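Unit 12: Inside the Desktop Computer
Krishnan Institute, Department of Computing Practice

We use cookies to improve your experience on this site. By continuing to browse you accept our use of cookies. Accept | Manage settings

This handout accompanies the second practical session of the unit and should be read before Monday. Students are expected to be able to name the principal parts of a tower and to state what each of them does. The written test draws on the same terms.

Before any case is opened, the mains lead must be disconnected and the wrist strap fastened. The tower is then laid on its side and the side panel is removed. Screws are to be kept in the tray provided and returned with the machine at the end of the session.

The power supply is normally found in a corner of the case. It converts mains electricity to the lower voltages used by the other parts, and it must not be opened by students under any circumstances. The motherboard is the large circuit board to which everything else connects – directly, or by cable.
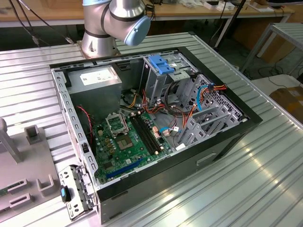
Fig. 2. Desktop tower with the side panel removed. The CPU socket is empty and its retention bracket is open; the two black RAM slots are to its right.

The processor sits in a socket and is held down by a metal bracket. With the bracket raised, the contacts are exposed and should not be touched. Memory modules fit into the long, narrow slots, and additional cards fit into the expansion slots. In Fig. 2 the PCIe slot is blue, but colours differ between makers and should not be relied upon.

Storage drives are carried in a cage or in trays. Each drive generally needs one cable for power and another for data. Students should sketch the route of every cable before unplugging anything – the sketch forms part of the assessed record.

Reports are to be submitted through Pamik under reference 117. Late work is subject to the usual deduction.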